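4.2 Floor care and the handling of cleaning equipment

Vacuuming took up a larger share of cleaning time than we had expected from the pilot interviews. Of the 3397 task entries in the Brakstead diaries, 632 concerned floors, and most of those named a vacuum cleaner as the main tool. Sweeping and mopping came well behind. Diary keepers in the Plolside flats, where hard flooring runs through every room including the bedrooms, were no less likely to vacuum than those with carpet. Several wrote that a broom pushed dust under the furniture and a vacuum took it away.

We had asked people to note start and finish times for each task. In coding the entries we separated the time spent moving the nozzle over the floor from the time spent on everything else: fetching the machine, fitting the tube, finding a socket, freeing the hose, changing rooms, and putting it all back. Following Szabo, we call this second part set-up work, although a good deal of it falls in the middle of the job or at the end. Set-up work is rarely mentioned when people are asked how long they vacuum for. It appeared in the diaries only after we added a separate line for it in the second week.

Canister machines gave rise to more set-up work than uprights. The body of the machine has to be brought along behind, and it catches on door frames and chair legs. The hose is long enough to reach under a bed but also long enough to fold back on itself, and a kink has to be straightened by hand before the job can go on. Uprights were heavier to lift and were disliked on stairs, but they could be taken out of the cupboard and used at once. Owners of cordless machines reported the least set-up work of all and complained instead about charging.

The tube, or wand, was the part most often mentioned by name. People took it off to store the machine, to use a smaller brush on shelves, or to look for a blockage. Taking it off and putting it back on usually needs two hands, one on each side of the joint, with the floor head left lying where it is. Older diary keepers found the twisting action hard on the wrists, and 34 entries described a joint that had stuck. Two households had stopped removing the tube altogether and kept the machine standing in a corner of the hall, fully assembled.

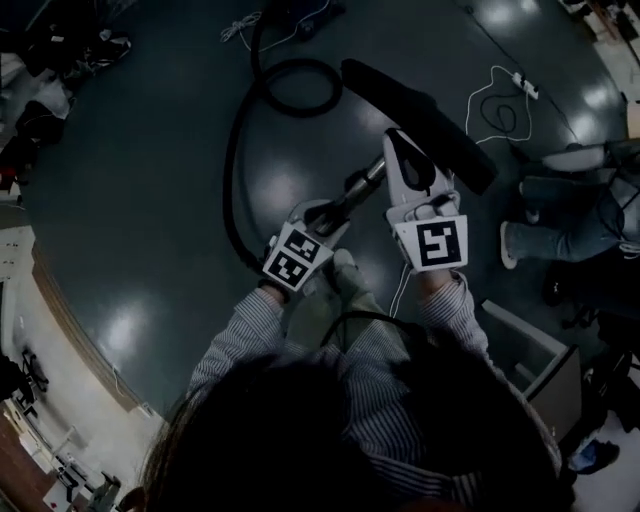 Cables came second. A vacuum cleaner is one of the few household machines that has to travel while plugged in, and it shares the floor with whatever else is in use there. Extension leads and power strips were common in the larger rooms, and entries from these rooms mention stepping over leads, moving them out of the way of the nozzle, and going back to find which plug had come out. In rooms with a single socket, people tended to clear the floor first and unplug everything but the vacuum.

Storage had an effect on how often the work was done. Where the machine lived in a cupboard behind other things — coats, an ironing board, a pushchair — it came out less often and for longer. Where it stood in the open, sessions were short and frequent, sometimes a single patch of floor after a meal. The Vovuteo survey of 200 tenants found a similar pattern for mops and buckets, though it did not ask about vacuum cleaners.

We did not weigh the dust collected or judge how clean the floors were, so nothing can be said here about which habit gives the better result. The diaries do show that the two groups described the job differently. Those who kept the machine out wrote of "running it round". The others wrote of "doing the floors" and tended to set aside a morning. Section 4.3 takes up the same question for kitchen surfaces.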